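Placemats on an oiled table: yes or no?

Posted in Tables & Finishes
September 9, 2024

gissel_creek
Settle a household dispute. We bought the Listham table in January, the oiled one, and the guy in the store told us to leave it bare and "let it live." My wife put down woven mats the same night. 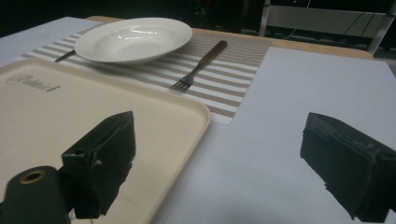 I am on the bare side. I paid $1334 for wood and I would like to look at some. She says I will be looking at water rings by Thanksgiving. We have been eating at opposite ends like a couple in a castle. What do you all do?

porchlight20
Mats. Every meal, no exceptions. Oil finish is barely a finish. It's a suggestion.

dull_chisel
Disagree. A ring on an oiled table is a ten minute fix: 400 grit, go with the grain, wipe on more oil, walk away. That's the entire point of buying oil over poly. If you're going to cover it up forever you could have bought a door and some legs.

porchlight20
Ten minutes if you own sandpaper and enjoy that kind of evening. Most people do neither.

dull_chisel
Most people own sandpaper.

marrow_and_peas
I have the Listham too (the round one) and I did what dull_chisel says. Now I have one spot that's noticeably paler than the rest and guests put their glass on it because they think it's where the glass goes. So I guess it works as a coaster.

dull_chisel
You went too hard on one spot. Feather it out.

marrow_and_peas
I feathered it. It's a larger coaster now.

ottobrine
Woven mats let liquid straight through, so they aren't protecting much beyond scratches. A spill goes through the weave and then sits under there where you can't see it. I switched to the felt-backed ones from Tillier. Ugly, but they stay put and I sleep fine.

gissel_creek
Showed her this and she says she lifts them after dinner and wipes underneath. I have lived here the whole time and have never witnessed it.

porchlight20
That's because you leave the table first.

gissel_creek
No comment.

hallway_fern
Nobody has asked which oil. Ours came with the little bottle of Gisstead and it was useless until we'd put on a third coat. After that, water beads up and I quit worrying. We use mats when my in-laws come over and that's it.

ottobrine
How long between coats?

hallway_fern
The bottle says 12 hours. I gave it a full day, and the room smelled like a salad for a week.

gissel_creek
OK, compromise reached: I do two more coats, she keeps the mats for dinner, breakfast is bare. She wants it in writing that she was right about the rings. There's one by my chair. I'd rather not discuss it.

dull_chisel
400 grit. With the grain.

marrow_and_peas
Don't listen to him.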